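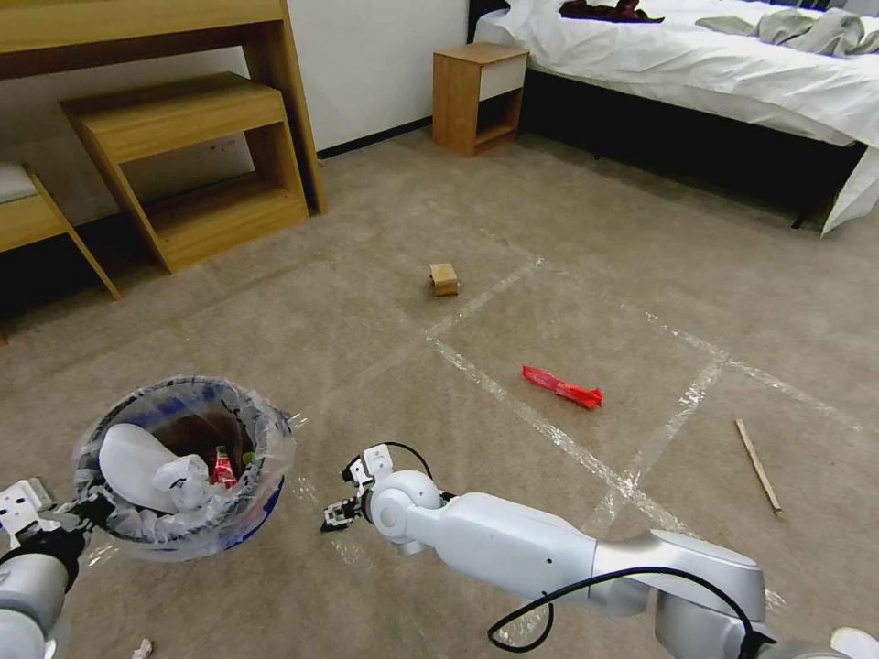 ## Thread: Gripper choice for the floor pickup task – stock fingers or the Katard set?

**starnska_eero** wrote:

Hi all, Eero Rantala from the Starnska bench again. I've been going back and forth on grippers for our bedroom cleanup task and I'd love some opinions before I order anything in October.

Setup for anyone who missed the earlier thread: two arms, left one holds the trash bin by the rim, right one does the picking and drops stuff in. Carpet floor, tape on the carpet so I can put things back in more or less the same squares between runs. The junk is wrappers, bits of paper, a thin wooden stick, a little tan cube. Head camera only for now, no wrist cameras.

I'm using the two-finger gripper on the right and I mostly like it. It closes fast and the tips go low enough to get under a crumpled wrapper. What I don't like is the stick. I gave it 16 tries last night and got it 7 times, and a couple of those were ugly. It either rolls away or the fingers close above it and come up with carpet fuzz.

So the choices I see are:

- keep the stock fingers and live with it
- Katard soft fingertips (a friend has a set I can borrow)
- Aidoo parallel gripper, wider opening but heavier

What would you do?

---

**mopbucket** wrote:

Keep the stock fingers and fix your approach angle! I had the exact same trouble with pencils on carpet. If you come in tilted, one finger lands before the other and pushes the thing away. Come straight down, press a couple of millimeters into the pile, then close. Carpet is forgiving, use that.

Also which way is the stick pointing when you grab it? If the jaws close along the length instead of across it you've got no chance with any gripper.

---

**gerach_fan_32** wrote:

Gonna disagree with mopbucket. Pressing into carpet is fine until you do it on a hard floor and the wrist faults out. I'd go with the soft tips. I ran them on my Gerach controller all summer and they're great on thin stuff because they squish around it.

Downside, and it's a real one: they're sticky. Plastic wrappers don't want to let go over the bin. You open the jaws and the wrapper just hangs there on one finger, and you have to do a silly little shake.

---

**starnska_eero** wrote:

@mopbucket across it, always. Well, I *aim* for across. With only the head view I'm guessing the angle from pretty far up, so I'm probably off more than I think.

@gerach_fan_32 ugh, the shake. I'd hate that. Release is the one thing that's really clean right now.

---

**tinytorque** wrote:

Everyone's talking about the right hand, but the left one would worry me more. How is it doing on the rim? A round bin with a bag folded over the edge is a slippery thing to hold by one point. If it twists while you're lowering a wrapper in, you miss, and it'll look like the right gripper's fault.

I'd log both arms and check where the bin is at the moment of release before spending a cent on fingers.

---

**starnska_eero** wrote:

Good point, and I hadn't been looking at that at all. I went back through my stills. With a red wrapper in the right gripper, the bin is tilted a bit toward the camera and the opening faces up and to the right. I can work with that, it's facing the hand that needs it. What I haven't checked is whether it's the same tilt from one run to the next.
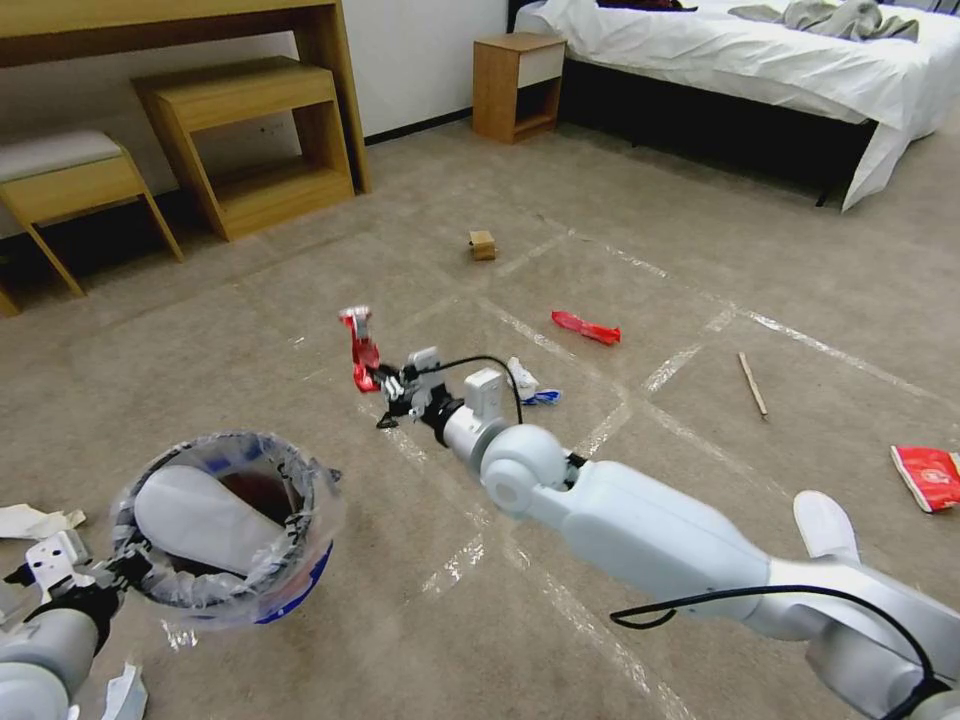
### Update, same evening

**starnska_eero** wrote:

OK, so I borrowed the Katard tips and did a quick side by side. Same squares, same order, same speed – just swapped the fingers on the right arm.

| Item | Stock fingers | Katard soft tips |
|---|---|---|
| Crumpled red wrapper | easy pick, clean drop | easy pick, needed a shake |
| Thin stick | 7 of 16 | clearly better, still rolls sometimes |
| Paper scraps | fine if they stand up a little, bad when flat | good even when flat |
| Tan cube | no trouble | no trouble |

I also tried mopbucket's straight-down press with the stock fingers and it helped a lot! I only had time for 5 tries on the stick that way and missed one, so take it with a big grain of salt. The paper got better too.

---

**mopbucket** wrote:

Told ya :)

---

**gerach_fan_32** wrote:

Five tries is nothing, come on. Do 32 of each and shuffle the order, then we can talk. I still say soft tips win on paper, and your own table says the same.

---

**tinytorque** wrote:

Did you keep the cable routed the same way for both? That loop over the wrist can tug when the arm reaches far out. I lost a whole weekend to that once. Put a clip halfway up the forearm and leave some slack at the wrist joint.

I'd skip the Aidoo for this, by the way. More weight at the end of a reach like that and you'll see it sag.

---

**starnska_eero** wrote:

Same routing, yeah, but there's no clip, so I'll add one before the longer test. And fine, 32 of each, shuffled. I'm dropping the Aidoo from the list.

@gerach_fan_32 do you remember what closing force you ran on the soft tips? I left mine at the stock setting and I'm wondering if that's half of my sticking problem.

---

**gerach_fan_32** wrote:

Way lower than stock. Start at half and come down from there until it drops something. I'll dig out my config tonight and paste it in here.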